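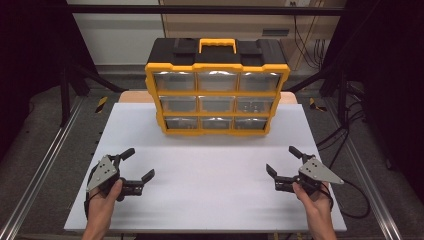
Comparing Two Finger Shapes on Hand-Held Grippers
Student project report, spring term, Kairys Robotics Lab, Flaradbridge

What we wanted to find out

Our group got to spend a term with a pair of hand-held grippers, the kind where you hold one in each hand and do the job yourself while the motion gets recorded. We were excited about this from the first afternoon, because you can learn a lot about a gripper when your own wrist is attached to it! Our question was simple: does the shape of the fingertip change how well a person can open and close small drawers?

We compared two sets of fingers. The first set came with the grippers and has squared tips. The second set we printed ourselves from a Bernaneck design file, with a thinner, slightly hooked tip. Everything else stayed the same: same handles, same cables, same people.

Setup

The target was a parts organizer with nine clear drawers in a yellow frame, standing toward the back of a white board on the work table. We liked it as a test object because the drawers are small and the box is light enough to slide if you pull too hard. Both cables ran off to the recording computer, and we learned quickly to check them before every run (one of us pulled the right one out twice in the first session).

Each run had three steps: open a named drawer with one gripper while the other steadied the box, take out one screw, and close the drawer again. A run counted as a success only if the organizer stayed on its tape mark and no screw was dropped. We stopped any run that went past 15 seconds. In total we recorded 384 runs, half with each set of fingers.

What happened

The hooked tips were better at opening. They got behind the lip of a drawer on the first try most of the time, and the bottom row, which we had all been dreading, became almost easy. With the squared tips we often had to pinch the lip from above and below, and the angle of the wrist got awkward down near the board.

Picking up the screw was a different story. The squared tips have more flat surface, so they held on well even when the grip was a bit crooked. The hooked tips let the screw roll and we lost quite a few. One of the printed tips also cracked at the base, so we had to reprint it with thicker walls and repeat that day's runs.

Closing showed no difference we could trust. A push is a push.

Steadying the box with the second gripper mattered far more than we had planned for. Resting the closed jaws on the lid worked better than squeezing the side, and after we all switched to that method the box hardly moved. We should have fixed this in the instructions before we began, and some of the early failures are probably down to it.

Problems and next steps

All three of us got better with practice. We alternated the finger sets in blocks to even this out, but the blocks were too long, and next time we would swap more often. We would also like to try a tip with a small hook on one finger and a flat pad on the other. The Wivham workshop has offered us printer time in May, so the first version is already drawn.

Kairys Robotics Lab, Flaradbridge | Contact the project group | © Kairys Robotics Lab | Back to top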